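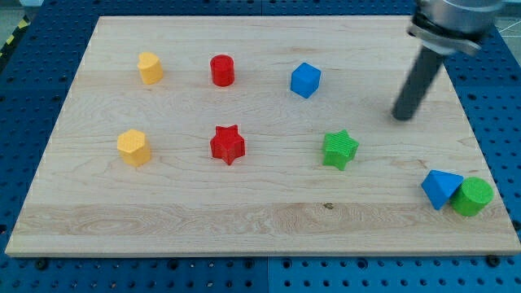
Sindbridge Shape Blocks, set of 8
Reviewed by Oona Saarinen

I bought these in April for my son, who had outgrown his ring stacker and was starting to sort everything in the house by color. The wooden sets I looked at first were nicer but cost twice as much, and the paint on our last wooden toy chipped within a month.

The shapes are a good mix. You get the cube and the cylinder, which every set has, plus a heart, a star and a hexagon. Some shapes come in more than one color. The star is in red and in green, and the cylinder is too, so a child can match by shape one day and by color the next. My son went for color first. All the yellow pieces went together, heart and hexagon, and it took him a while to accept that a green star and a red star could be friends.

The finish is matte with a slight texture, easy to grip with small or damp hands. Edges on the cube are softly rounded. On the green star you can see and feel fine ridges running along the sides. They are not sharp, but they do hold crumbs, and I clean them with an old toothbrush.

Stacking is fair. The cube, cylinder and hexagon have flat tops and sit well on each other. The heart stands upright fine on a table but makes a poor base for anything wide. We play on a maple board because the blocks slide less on it than on our kitchen counter, and it makes a tidy edge to the game — anything off the board is out.

Two complaints. There is no bag or box for storage, only the carton they ship in, and ours tore the first day. I use a Zidex tub with a lid. Also, the listing has no sizes on it. I wrote to the shop and Sándor Somogyi answered the same afternoon with measurements, but they should be on the page.

Ours have been dropped on tile many times with no cracks. I would not put them in the dishwasher. Warm water and soap has been enough.

Four stars. I would buy them again, and I'd pay a little more for a drawstring bag.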